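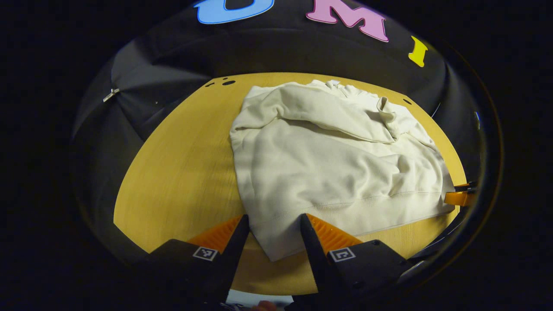
Cream hoodie on the table

About Us

Fallahi Poultry is a small hatchery and breeding yard on the edge of Starkville. We keep ducks, geese and a few breeds of large fowl, and we sell hatching eggs, day-old birds and growers to smallholders and back garden keepers. We are a family business with two partners, Farzad Shirazi and Davoud Asadi, and most people who ring us will end up speaking to one or the other.

How we started

Farzad bought a trio of Silver Appleyard ducks for his own garden and hatched more than he could keep. He sold the spare ducklings at the gate and was asked for more the next spring. Davoud had worked in a commercial hatchery before that and knew how to run a large incubator properly. They took on the lease of the old Guketti market garden, kept the name Fallahi from Farzad's mother's side, and turned the potting shed into the first hatching room. The glasshouses have gone. The brick walls are still up and make a good windbreak for the breeding pens.

What we keep

Ducks are the main part of the business. We breed Silver Appleyard, Welsh Harlequin, Khaki Campbell and Indian Runner in fawn and in chocolate. Our geese are Embden and Brecon Buff. For large fowl we have Light Sussex, Marans and Welsummer. We did keep quail for a time and gave them up, so please do not ask for quail eggs, as we still get a lot of calls about them from an old listing.

Breeding birds are run in separate pens from the middle of winter, and the drakes are changed over regularly to keep the lines from getting too close. Any bird that does not meet our standard is sold as a layer or a pet and is described that way when you buy it. We do not show our birds, although several customers do.

The hatching room

We hatch in two stages. Eggs are set in the main machine, which we call the Zekia after the breeder who sold it to us, and moved to a separate hatcher for the last few days. The main machine holds 655 duck eggs when full. Goose eggs are turned by hand as well as by machine, and cooled and misted once a day from the second week. It takes time, but our goose hatches have been better for it.

The first hatch of the year is usually due in March. Ducks carry on into late summer. Geese finish much earlier, and most goslings are spoken for before the shells crack, so put your name down over the winter if you want them.

Day-old birds stay with us until they are dry, on their feet and drinking. We do not post live birds. They must be collected from the yard, or we can meet you at the Starkville auction ground on a sale day if this is arranged beforehand. Hatching eggs can be posted, wrapped singly in foam boxes. We test a sample from each pen for fertility, but we cannot guarantee a hatch from posted eggs.

Sexing and ages

Ducklings and chicks are sold as hatched unless we say otherwise. Davoud can vent sex ducklings at a day old, for a small extra charge. He will not sex Marans or Sussex chicks, so if you need only hens in those breeds you should wait for growers, which are ready from 9 weeks.

The smallest number of day-olds we sell is three. They do badly alone, and we will not split a group below that.

Health and records

The flock is registered and we follow the housing rules whenever they are in force. At those times the yard is closed to visitors and collections are made at the gate. Please wear clean boots when you come, and use the foot dip even if you do not keep birds yourself. Last season we sold 799 ducklings, and every group went out with a card showing hatch date, pen number and the feed they were started on. Keep the card. It is the first thing we will ask for if you ring with a problem.

Visiting and orders

We are open by appointment only, as we are often in the pens and cannot hear the gate. The order book for next season opens on Saturday, November 1, 2025. A deposit is taken on all goslings and on orders of more than a dozen ducklings. Dogs must stay in the car.

Chick crumb, drinkers and heat plates are kept in stock through the hatching season, and bedding can be bought by the bale if you have room to carry it.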